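Zatano Storage Controller
Installation and Setup Guide

Section 4: Preparing the Host Computer

This section covers the work to be done on the host computer before the Zatano controller card is fitted. It applies to tower and desktop hosts. For rack hosts, see Section 5. Fitting the card itself is covered in Section 6.

Read the whole section before starting. Allow up to 48 minutes for a first installation. If the host is in daily use, tell its users in advance that shared folders will be offline.

4.1 Items Required

Zatano controller card, in its antistatic bag
Full-height or low-profile bracket, as needed for the case
Two data cables (supplied)
Phillips screwdriver, No. 2
Antistatic wrist strap with clip
Clean, dry, lint-free cloth
Small container for screws
Thermal compound, only if the processor cooler is to be removed (see 4.6)

The Fulivmont expansion kit contains both brackets and a wrist strap. The standard kit contains the full-height bracket only.

4.2 Back Up and Record Settings

CAUTION: The controller setup program can erase drives. A full backup must exist on a separate device before any drive is connected to the controller.

1. Complete a full backup of all drives in the host. Restore at least one folder from the backup to a different location and open several files from it.

2. Restart the host and enter the firmware setup screen. The key to press is usually shown briefly at startup.

3. Write down the boot order, the storage mode, and the boot type (legacy or UEFI). A photograph of each screen is acceptable.

4. If the storage mode is set to RAID, stop. Drives in an existing array must be migrated first. Follow Appendix B, then return to this step.

5. If the system drive is encrypted, save the recovery key on another device or on paper. Some hosts ask for the key the first time they start after a hardware change.

6. Exit without saving changes.

Note: Firmware version 19 or later is needed on hosts that use the Bhat backup agent. The agent can be paused during installation but should not be removed, as its schedule is stored with the program.

4.3 Shut Down and Disconnect

1. Shut down the operating system fully. Do not use sleep or hibernate. On systems with a fast startup option, turn the option off before shutting down.

2. Set the power supply switch to the off (O) position, if there is one.

3. Unplug the power cord from the wall outlet, then from the host.

4. Press and hold the front power button for 8 seconds to discharge the supply.

5. Disconnect the monitor, network, USB, and audio cables. Label any cable whose position is not obvious.

WARNING: Do not open the power supply. There are no user-serviceable parts inside, and hazardous voltage may remain after the cord has been removed.

4.4 Open the Case

1. Place the host on a stable, level surface with the access panel facing up. On most towers this is the left panel as viewed from the front.

2. Remove the panel screws at the rear. Keep them apart from any other screws, as the threads are often different.

3. Slide the panel toward the rear and lift it clear. If it does not move, check for a latch or lock. Do not pry the panel.

4. Put on the wrist strap and clip it to bare, unpainted metal on the chassis.

5. Remove loose dust with short bursts of compressed air held upright. Hold fan blades still while doing this. Do not use a household vacuum cleaner inside the case.
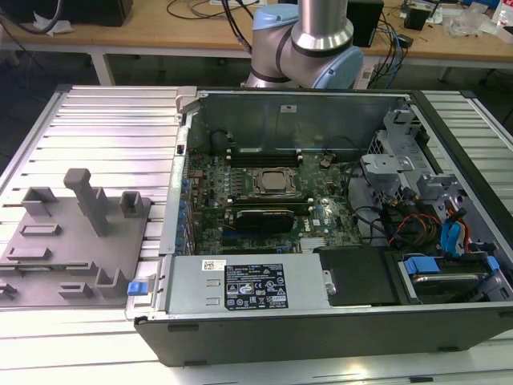
4.5 Choose a Slot

The controller needs a PCI Express slot with at least four lanes. It will fit in an x4, x8, or x16 slot. It will not fit in a standard closed-end x1 slot, and the slot must not be cut to make it fit.

1. Consult the motherboard manual for the number of lanes wired to each slot. The length of a slot does not always match its wiring. An x16 slot may carry only four lanes, and this is sufficient for the controller.

2. Check whether the chosen slot shares lanes with an M.2 socket or with another slot. On some boards, using one turns off the other.

3. Leave one empty slot position between the controller and a graphics card where possible. The controller has no fan and depends on case airflow.

4. Check that the card will not press against drive cables, front panel connectors, or memory latches.

5. Remove the blank cover at the rear of the chosen position. Keep the screw for use with the card bracket.

Note: If the only suitable slot is directly next to a graphics card, set the lower link speed described in 6.7. Transfer rates with hard disks are not affected.

4.6 Processor Cooler

Removal of the processor cooler is not part of a normal installation. It is needed only when the cooler blocks access to the slot or to the drive connectors.

1. Disconnect the fan cable from the board.

2. Release the fasteners in a diagonal order, a little at a time.

3. Twist the cooler gently before lifting. Do not pull straight up with force, as some processors can come out of the socket with the cooler.

4. Before refitting, remove all old compound from both surfaces and apply new compound as directed by its maker.

5. Reconnect the fan cable.

CAUTION: Do not apply power to the host with the cooler removed, even briefly.

4.7 Drive Bays and Cables

1. Fit new drives in their bays with all four screws, or with the rails supplied with the case. A drive held on one side only may vibrate and report read errors.

2. Route the data cables before fitting the card. Do not fold a cable flat or secure it with a tight cable tie.

3. Number each cable at both ends. The setup program identifies drives by port number, and a numbered cable saves time when a drive has to be replaced - this applies even to a two-drive system.

4. Leave the drives unpowered for now. Power is connected in 6.4.

Hosts that already use a Clinine drive cage need the straight-connector cables. The right-angle cables will foul the rear of the cage.

4.8 Operating Temperature

The controller is rated for intake air up to 33 degrees Celsius with the case closed. At higher temperatures the card reduces its transfer rate and writes a warning to the event log. It returns to the full rate without a restart.

Do not run the host for long periods with the side panel off. In many cases the panel guides air across the slots, and temperatures at the card may rise when it is removed.

4.9 Checks Before Continuing

Confirm the following before moving to Section 6:

The backup has been completed and a test restore has been made.
Firmware settings have been recorded.
The power cord is disconnected at both ends.
The slot has been chosen and its rear cover removed.
If the cooler was removed, it has been refitted and its fan cable connected.
Data cables are routed and numbered.
No loose screws remain in the case.

If a screw has dropped and cannot be found, tilt the case slowly over a light-colored cloth. Check under the lower edge of the board and inside the front panel. Do not continue until the screw has been recovered.

4.10 If Installation Must Be Interrupted

1. Leave the controller in its antistatic bag. Do not place it on top of the bag, as the outer surface may be conductive.

2. Refit the rear slot cover and the side panel.

3. Reconnect the power cord only if the host has to be used in the meantime. In that case, confirm first that all original drives are connected to their original ports and that the cooler is in place.

4. When work resumes, repeat 4.3 from step 1.

Technical review of this section: Rajeshwari Rajan. Corrections can be sent through the document feedback form on the Zatano support site. Give the section number and the step number.

Next: Section 5, Rack Hosts. For tower and desktop hosts, go to Section 6, Fitting the Controller.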